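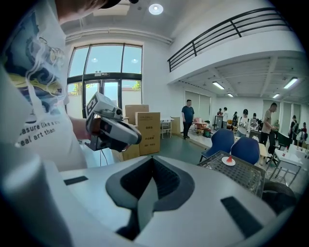

View from one handheld gripper, with a second one held up next to it. The small black-and-white marker is on its upper block.

Thread on what I did in July for the Puketti recording software. My part is the tracking of the gripper pose.

Our old code used only the camera and the motion sensor. In a big bright room with white walls it finds few points to hold on to, and the path starts to drift after 14 seconds.

So I added the marker as a second source. When one gripper sees the marker of the other, we get the relative pose between the two hands directly. I put it in the graph as one more constraint.

First problem: time. The two streams were shifted by 2 frames and I blamed my math for a whole week. Angharad Wogan found it in one evening by plotting both speeds on the same chart. Thank you, Angharad!

Second problem: when the marker is small and seen from the front, the detector can flip its angle. I now keep both solutions and let the graph choose by the motion before and after.

I ran it again on all 2697 clips from Berkbridge. The bad ones are mostly fast turns of the wrist, where the marker is blurred. For these I have no good idea yet.

The code is in the Marwat branch, please read the notes on clock setup before you try it. If you work on similar things, which marker size do you use?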